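Air purifiers and home dust: your questions, with our doubts left in

We get a lot of post about air cleaners, dust sprays, ionisers and the rest of it. Most of the letters want to know whether a thing is worth the money. Our answer is often no, or not proven, and readers sometimes find that annoying. The answers below were last gone over on Wed 10 June by Abla Nassar, with Jannik Vogler checking the sums.

Do I need an air purifier at all?

Probably not, if dust on the shelves is what bothers you. The dust you can see is mostly heavy stuff that has already landed. A machine in the corner can only clean air that passes through it, and a crumb of grit on a worktop isn't going anywhere near the fan. A damp cloth deals with it in seconds. If you have hay fever or a smoky road outside, the case is better, though still weaker than the adverts make out.

The box says it removes nearly all particles. Is that a lie?

Not usually. It tends to be true of the filter, tested on its own, in a sealed rig. Your living room has doors, a sofa, a dog and people walking in and out. Ask how much clean air the machine delivers in an hour at the speed you'd put up with at night. If the seller can't tell you, or only gives the figure for the top speed (which sounds like a hairdryer), we'd keep our money.

Is the Lumska worth the extra over the Trorow?

We've had both in the office. The Lumska is quieter and has a nicer lid. The Trorow is ugly and its filters are easier to find. We couldn't tell any difference in the air, and neither could the colleague who sneezes. Several readers have written in to say the Lumska changed their lives. They had all bought it in spring and written to us in October, by which time the pollen had gone anyway.

What about the coloured light that tells me how clean the air is?

Treat it as decoration. The cheap sensors behind these lights respond to cooking, hairspray, steam and sometimes nothing we could find. Ours went red when somebody peeled an orange. It went blue again on its own, with the fan switched off.

Can I test for dust at home?

Up to a point. Leave a clean, flat, plain surface alone for a week and look at it with a lamp held low to one side. You'll learn that dust settles, and perhaps that more of it settles near the door. You won't learn what it is, and you won't learn anything about the fine particles that get into lungs, because those are too small to see.

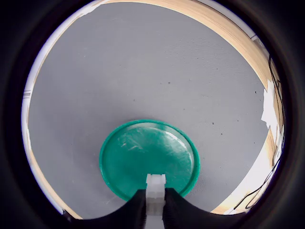

The trouble starts when people do this once before buying a machine and once after, and send us the two results as proof. One week you had visitors and the heating on. The next you were out most evenings. To get anything out of it you'd have to repeat the whole thing many times, with the machine on and off by turns, and ideally with somebody else doing the switching so you don't know which is which. We have suggested this to readers. The replies have been short.

Are the home test kits any better?

The ones we've seen are sticky cards that you post to a laboratory. Frerichs sells one and the report that comes back is handsome, with charts. It told us our dust contained fibres, skin and soil. So does everybody's. The last page recommended a purifier, also sold by Frerichs, and we leave you to weigh that up.

My salesman says the average home collects 1000 times more dust than it did before double glazing. Can that be right?

We asked where the figure came from and were sent a leaflet. We asked where the leaflet got it and heard nothing more. Tighter windows do mean less fresh air, and that can be a real problem, mainly with damp. The number looks made up to us, and we'd say the same of the 3000 "toxins" on the second page, which aren't listed anywhere.

Do dust-repelling sprays work?

Brotura is the one people ask about. We sprayed half a bookcase and left the other half alone. Abla thought the sprayed half looked a little better after a fortnight. Jannik, who hadn't been told which half was which, picked the wrong one. It's one bookcase, so don't take it as the final word. It did smell strongly of lemon.

Are ionisers safe?

Some give off ozone, which irritates the lungs, and we can't see the point of putting that into a bedroom to make it healthier. If a maker says theirs gives off none, ask who measured it. There's another snag. Ionisers work partly by making particles stick to things, and the things they stick to include your walls. Have a look at the paint behind one that's been running for a year.

How often should I change the filter?

Less often than the reminder says, in many cases. Most of the reminders we've looked at are plain timers that count hours and have no idea whether the filter is dirty. If it's grey right through, or the airflow has dropped, change it. A cheap filter from another firm may be fine, but check that it fits snugly. Air takes the easy way round, and a gap at the edge makes the rest of it pointless.

What would you buy with 100 pounds?

A decent vacuum cleaner bag, doormats for both doors, a pack of cloths, and then we'd put the rest back in the bank. Open a window when you cook. If the bedroom is the problem, wash the bedding hot and take up the rug for a month to see whether you miss it.

I've got one already and I think it helps. Should I stop using it?

No. If you sleep better with it on, carry on. It may be the clean air, or it may be the steady hum covering the noise from next door, and a fan costing 20 pounds would tell you which. We'd be glad to hear from anyone who tries it, as long as they write down what they expected before they start.

Do you take money from any of these firms?

No. We buy what we test and sell it on afterwards, usually at a loss. The Lumska is still here if anybody wants it.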